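Milldale Tack Group Asks Riders to Hold Off on "Calming" Bits and Nosebands Until Sellers Show Their Work

MILLDALE, September 3, 2026
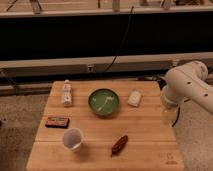
A Plain Question for Bridle Makers

The Milldale Riders' Tack Review, a member-funded group that looks into claims made for horse equipment, today released its findings on bridles, bits and nosebands sold as "calming," "pressure-free" or "anatomic." The group read 300 product listings from online shops and printed catalogs and asked each seller for whatever testing stood behind the words.

Most did not answer. Of those that did, 75 sent something back, and the bulk of it was advertising copy in a different font. A few sent rider comments. Several sent a drawing of a horse's head with colored arrows on it.

The group is not saying these bridles are bad. Some are well stitched and some horses may go better in them. It is saying that the claims on the hang tag are bigger than anything the sellers were willing to put in the mail.

What the Words Seem to Mean

"Anatomic" turned up more than any other term in the review. In one catalog it meant a crownpiece cut back behind the ears. In another it meant extra padding in the same spot, which could just as easily make a snug bridle tighter. A third used it for a browband with a curve in it and offered no reason for the curve.

"Pressure-free" is harder to defend. A bridle that puts no pressure anywhere would be on the floor of the wash rack. The group asked sellers using this phrase whether they meant less pressure, and if so, less than what. The Plarnley firm behind the Parry bridle replied that its customers "feel the difference." The group would like to hear how it knows what the horses feel.

The Odex noseband comes with a printed card stating that it "releases tension through the jaw." The card does not say how tight the noseband was when this was noticed, or whether anyone loosened the old one first to see if that would do the same job for free.

The Survey, and Its Limits

The group also sent a questionnaire to riders and received 2,332 replies. Of these, 2,144 were complete enough to use. Many riders who had bought a new style of bridle reported a quieter horse in the first weeks. Fewer were as pleased by December, when the follow-up form went out.

Readers should be careful with this. People who have just spent good money on a bridle want it to work, and they often change other things in the same month — a new bit, a visit from the dentist, more turnout, a different instructor. The survey cannot pull those apart. Neither can the sellers, though some of them write as if they can.

Before You Buy

The group suggests that riders try the following with the bridle they already own:

Check the noseband with a proper taper gauge on the front of the nose, where the bone is, and leave it there for a week of normal riding.

Look behind the ears for rubbed hair or flinching when the crownpiece goes on.

Make sure the browband is long enough. A short one drags the crownpiece forward into the base of the ears, and a longer one costs very little.

Have the teeth looked at by a vet or qualified equine dentist if that is overdue.

Ask the shop for a trial period in writing, and read what it says about marks on the leather. Some trials end the moment the bridle touches a horse.

A horse that suddenly begins tossing its head or resisting the bit should be seen by a vet before anyone goes shopping.

What the Group Wants

The review calls on sellers to state in one or two sentences what was tested, on how many horses, and against what. If nothing was tested, the listing could say so and describe the leather instead. The group has written to every shop in the review with this request and will add any reply it receives to the full report — including replies that prove it wrong.

About the Milldale Riders' Tack Review

The Milldale Riders' Tack Review is paid for by member dues. It takes no advertising and accepts no free equipment. Copies of the full report, with the questionnaire, are available by mail from the Milldale office.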